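Well Water Testing Moves to the Ernum Road Building

The June round of well testing is finished and the results letters have gone out. If you dropped off a bottle and have heard nothing, call the office and give the number from your receipt. Two letters came back to us with the wrong street address.

We took in 80 samples this time, most of them from the Clirkari side of the creek. Six showed coliform bacteria. Those households got a phone call as well as a letter, and they can bring in a second sample at no charge.

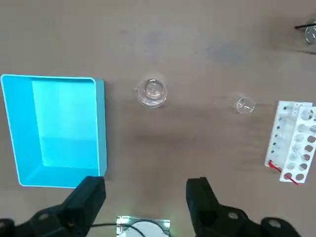

Marcelle Brunet wrote in to ask whether a shallow well should be tested more often than a deep one, and said hers turns cloudy after every hard rain. Her neighbors on Poulain Lane have the same trouble, she added, and have been boiling their drinking water.

A shallow well should be tested at least once a year, and again after any flood or repair. Cloudy water after rain often means surface water is getting in around the cap or the casing. Check the cap first. It should sit tight, with no cracks, and the ground should slope away from it on all sides. Boiling will deal with bacteria but does nothing for nitrate, so please ask for both tests.

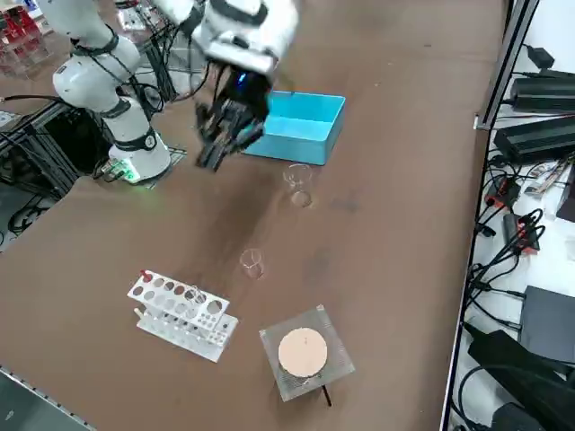 Bottles for the fall round can be picked up at the front desk. Use only the bottle we give you and leave the seal on until you are ready to fill it. Run the cold tap for several minutes, fill to the line, and keep the bottle in the refrigerator until you bring it in. Samples must reach us the same day, before 2 p.m.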